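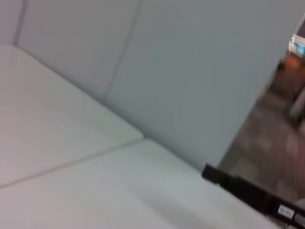
Cuaderno del taller textil. Sábado, 20 de abril de 2024

Lote 1349, vaqueros infantiles. Sigo donde lo dejó Hsin-yi Pan. Las camisetas y los pijamas ya están cerrados en su hoja y no los vuelvo a abrir. Hoy solo pantalones, mesa blanca y el método de doblado que acordamos en enero, con los cambios que anoto más abajo.

Preparación. Mesa limpia con paño apenas húmedo, secada después con otro. El mes pasado trabajamos un rato con la superficie todavía mojada y un peto claro se llevó un cerco en la pierna. Fung-ping Hsu lo sacó con jabón neutro, pero tardó media mañana. Queda fijado: primero se limpia la mesa y después se trae la ropa, nunca al mismo tiempo.

Luz: las dos de arriba. He probado a apagar la del fondo, y con el denim medio se ven mejor los pespuntes, pero en cuanto sale un pantalón oscuro hay que volver a encenderla. Se quedan las dos.

Procedimiento para pantalón vaquero con cintura elástica (versión de hoy):

1. Cremallera y botón cerrados, si los tiene. Bolsillos vacíos y bien metidos.
2. Sacudir cogiendo por la cintura, dos veces.
3. Extender con la parte de atrás hacia arriba.
4. Pierna sobre pierna, doblando a lo largo. Igualar bajos antes que entrepierna.
5. Coger por los dos extremos y tensar en horizontal. Soltar despacio sobre la mesa.
6. Alisar desde la cintura hacia los bajos con la mano plana.
7. Doblar en tercios, primero los bajos.
8. Etiqueta de talla a la vista, arriba.

El paso 5 es el que nos estaba dando problemas. Si se tensa desde el centro del elástico, la cintura se abre en abanico y la capa de abajo asoma. Si se coge por la esquina superior queda mucho mejor, aunque el borde inferior tiende a colgar un poco en el medio. Se corrige en el 6. Kwan-ho Hsiao prefiere dar un tirón corto antes de apoyar. A mí me mueve los bajos. Que cada cual haga lo suyo mientras el resultado entre en la plantilla.

Plantilla: la de cartón gris, ancho 253 mm. Los doblados en tercios entran bien en las tallas pequeñas. En las mayores hay que apretar y no me gusta, porque el elástico empuja y a la hora el paquete se ha abierto otra vez. Propongo hacer una segunda plantilla para las tallas de arriba y dejar esta para las demás. Lo hablo con Tuva.

Cinturas elásticas. Sobre esto tengo más notas que sobre todo lo demás. El fruncido ocupa mucho, y cuando el pantalón está doblado a lo largo el extremo de la cintura queda redondeado y más alto que el resto. Apilados todos en el mismo sentido, el montón se inclina y se cae de lado. Apilados alternando el sentido aguanta mejor. Lo he dejado alternado en la balda de en medio, a ver cómo está el lunes. Si se deja la goma hacia dentro en el doblado en tercios se aplana algo, pero entonces la etiqueta de talla desaparece y hay que abrir cada pieza para encontrarla. Descartado.

He probado también a poner una tabla encima de los paquetes ya hechos. Aplana, sí, pero deja una raya en la rodilla que luego no se va sin plancha.

Estampados en la pierna. El método no los contemplaba. Al doblar en tercios, uno de los pliegues cae casi siempre en la zona de la rodilla, que es donde suelen ir los dibujos. En telas lisas da igual. En un estampado, si es de capa gruesa, se marca la línea y con los meses se cuartea. Las fichas de Brurnutero recomiendan papel de seda entre las capas, pero nos cambia el grosor del paquete y además se escurre al tensar. 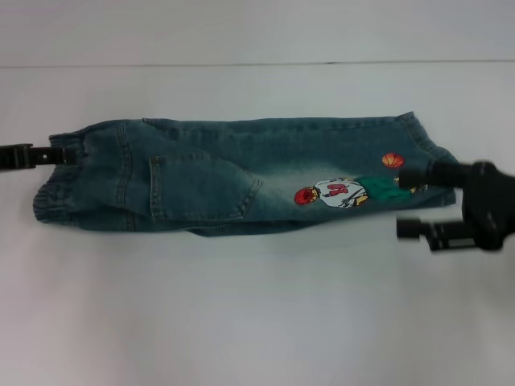 Para el del jugador de baloncesto he movido el pliegue hacia los bajos, de forma que el dibujo quede entero en la cara de arriba. Sale un paquete un poco más largo que la plantilla por un lado. Lo acepto. La camiseta blanca con el número rojo queda a la vista y el pantalón se reconoce en la pila sin sacarlo, cosa que en el almacén van a agradecer bastante más que los tres dedos de cartón.

Ficha de esa pieza, para pasarla a Fotgate:

Tipo: vaquero infantil, cintura elástica fruncida.
Color: azul verdoso, entre medio y oscuro, con desgaste y vetas blanquecinas.
Zona más clara: rodilla, con el estampado encima.
Estampado: jugador de baloncesto en dibujo, camiseta blanca, pantalón verde, número rojo.
Bolsillo trasero: pespunte doble en tostado claro.
Peso: 276 g en la balanza Gruber.
Estado: pendiente de revisar por dentro.
Ubicación: caja 11.

Duda con el campo «color». Fotgate solo deja elegir azul claro, azul medio, azul oscuro y negro. He puesto azul medio y lo del verde en observaciones. Hsin-yi dice que hizo lo mismo con unos petos parecidos, así que al menos somos coherentes. Y el desgaste lo apunto como acabado, no como defecto, salvo que el hilo de la trama esté roto. Con las vetas de la tela no hay que poner nada en la casilla de manchas. Dos fichas del lote anterior venían marcadas como manchadas y al sacarlas eran solo lavado. Corregidas las dos.

Sobre el peso: la balanza tardaba en estabilizarse con los paquetes doblados. Era la bandeja, que tocaba el canto de la pared. Separada un palmo, va bien. Repetir la tara cada vez que se cambie de sitio.

Hilo para reparaciones. Del tostado de pespunte queda media bobina. El que mandó Rerkitz como equivalente tira a naranja y canta mucho en un bolsillo. Sobre denim claro pasa, sobre este tono no. He cosido una muestra de cada uno en un retal y lo he grapado en la página siguiente, el de arriba es el nuestro. Pedir del nuestro. Si Rerkitz insiste en el equivalente, que nos manden antes una muestra y la vemos con luz de día.

Agujas: cambiada la del 90. La vieja saltaba puntadas al cruzar la costura del canesú, donde se juntan varias capas.

Pruebas de apilado (resumen, los detalles están en la hoja suelta):

- Mismo sentido, goma a la izquierda: se vence enseguida.
- Alternado: estable. Las etiquetas quedan la mitad a cada lado, que es un fastidio para buscar.
- De canto en la caja, como archivador: lo mejor para buscar. Necesita la caja bastante llena o se tumban.
- Enrollados: ocupa más y se arruga el bajo. No repetir.

Me inclino por el canto. Fung-ping lo probó en su casa con la ropa de sus hijos y dice que aguanta si se pone un separador en la parte vacía. Tenemos cartones de sobra del último pedido, se pueden cortar a la altura de la caja. Falta ver si el elástico hacia arriba coge polvo o si conviene ponerlo abajo. Con el elástico abajo el paquete se tiene mejor de pie, pero se ve menos la talla. Probar los dos en la misma caja y comparar.

Conversación con Tuva Rustad a media tarde, la apunto para que no se pierda:

Está de acuerdo con la segunda plantilla. La quiere de plástico fino, que el cartón se come por las esquinas. No quiere papel de seda en ningún caso. Para los estampados prefiere una norma corta: el pliegue se mueve lo que haga falta y el dibujo no se dobla. Si con eso el paquete no entra en la plantilla, se marca en la ficha como «doblado especial» y listo. Me pide que escriba la norma con una foto de cómo queda y que la ponga encima de la mesa, a la altura de los ojos. También me ha preguntado por los tirantes. De los tirantes no sé nada todavía.

Kwan-ho no lo ve claro. Dice que si se empieza con excepciones, al final de cada lote hay más especiales que normales. Puede ser. Lo miramos cuando esté cerrado el 1349 y, si tiene razón, se cambia la plantilla general y se acabó.

Otras cosas de hoy:

El rollo de etiquetas se atascó otra vez. Estaba puesto del revés. He dibujado una flecha en la tapa.

La pelusa azul se acumula en la junta de la mesa y después pasa a las prendas claras. Pasar el cepillo por la junta entre vaqueros y cualquier otra cosa. Con el paño no sale, se aplasta y queda dentro.

El metro de costura amarillo está estirado, da de menos. Lo he retirado. Usar el rígido. Las medidas de largo de pierna que tomó Hsin-yi con el amarillo habría que repetirlas, están señaladas a lápiz en su hoja.

Pendiente:

- Cortar la segunda plantilla. Preguntar a Tuva por el grosor del plástico.
- Escribir la norma de estampados y colgarla.
- Separadores de cartón para la caja 11.
- Revisar por dentro el del jugador: costuras de la rodilla y revés del estampado.
- Pedir hilo.
- Repetir largos con el metro rígido.
- Mirar el lunes la pila alternada de la balda de en medio.
- Preguntar a Brurnutero si tienen algo escrito sobre tirantes.

Los que faltan por doblar los dejo en el cesto, sin sacudir. La hoja suelta del apilado está metida en la tapa de atrás de este cuaderno.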